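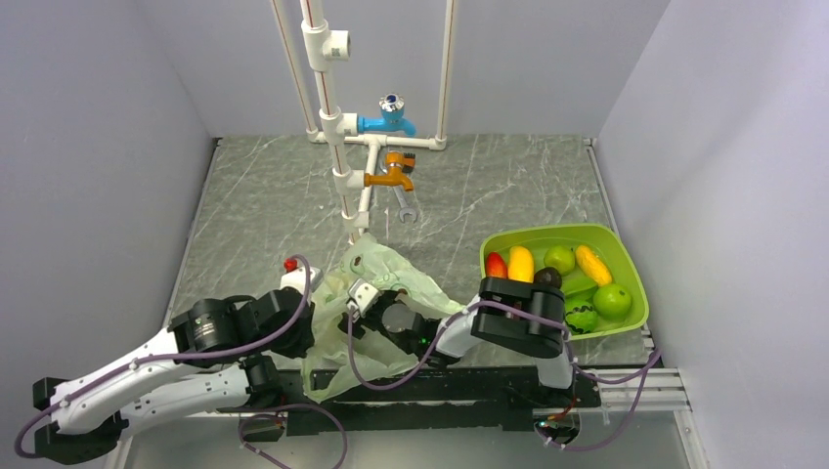 Olari Tabletop Tap Stand
Set-up Guide, Section 4: Fitting and changing the faucets

23 shares | 2 comments

This section covers the faucets on the upright pipe of the tap stand. Section 3 covers the base pipes and must be finished first. If the stand came to you already put together, start at step 1 anyway and check each joint as you go.

The Olari stand is a practice stand. It is meant for learning how to fit, remove and tighten plastic faucets. Do not connect it to a house supply line.

4.1 Before you start

You will need:

The assembled base, with both corner elbows and the center tee in place
The upright pipe with its fittings
One blue faucet
One orange faucet
An open-ended wrench
Thread tape (not supplied)
A plastic bag for old tape and spare parts
A dry cloth

Work on a flat surface that will not be marked by a metal tool. If you are not sure, put a towel under the work. Leave enough room to swing the wrench on the open side of the upright.

Note: The upright is the thick pipe at the front. The two slim pipes at the rear corners are part of the support and carry no faucets.

4.2 Checking the upright

1. Look at the lowest fitting, where the upright meets the connecting pipe. The pipe should be pushed fully home in the socket.

2. Hold the connecting pipe with one hand and try to turn the upright with the other. It should not move. If it does, go back to step 9 of Section 3.

3. Check that the sockets of the tee fittings all face the same way. A tee that is turned even slightly will leave the spout pointing off to one side, and it is hard to correct once both faucets are on.

4. Wipe the inside of each socket with the dry cloth. Grit in the threads is the usual cause of a joint that feels tight and still has play in it.

Caution: Do not use oil, grease or dish soap on the threads.

4.3 Fitting the orange faucet

Fit the lower faucet first. Working from the bottom up keeps the upper spout out of the path of the wrench.

5. Wrap the threads of the orange faucet with tape, in the direction the thread turns. Two layers are enough. Press the end down flat.

6. Start the faucet in the lower of the two faucet tees by hand. Turn it slowly. If it binds in the first turn it is cross-threaded - back it out and start again.

7. Keep turning by hand until it stops.

8. Use the wrench to bring the faucet around until the spout points down. Do not go more than one full turn past hand-tight. If the spout will not line up within that turn, remove the faucet, add a layer of tape and repeat.

9. Open and close the handle. It should move through its whole range without touching the pipe.

Caution: Put the wrench on the flats of the faucet body only. Never pull on the spout or the handle. Both will crack.

4.4 Fitting the blue faucet

10. Tape the threads as in step 5.

11. Fit the blue faucet in the tee above the orange one and tighten as in steps 6 to 8. Support the upright with your free hand while you do this, as the load is higher up.

12. Turn the knob both ways. If it slips, tighten the knob and try again.

13. Leave the uppermost tee open. It is used in Section 6 for the Plandell side branch, part 379. If you do not have the branch, the socket can stay open with no harm to the stand.

4.5 Removing a faucet

14. Close the faucet.

15. Remove the blue faucet before the orange one.

16. Turn counterclockwise with the wrench until the joint breaks free, then finish by hand.

17. Pick all of the old tape out of the threads and put it in the bag. Keep washers and small parts in a separate container so they are not thrown out with the scraps.

Note: Old tape must not be reused or taped over.

4.6 Spare parts

Replacement faucets are sold singly. Order kit 2326 for a full set of tees and elbows. Orders go to Nuttall, Zimodthorpe, marked for Trevor Inskip. Parts ordered before April may have the older knob, and it fits the same stem.

Steps 6 to 8 were rewritten by Lionel Pickering for this edition. If your printed copy says to tighten the upper faucet first, use the order given in this section.

Continue to Section 5: Handle and knob adjustment.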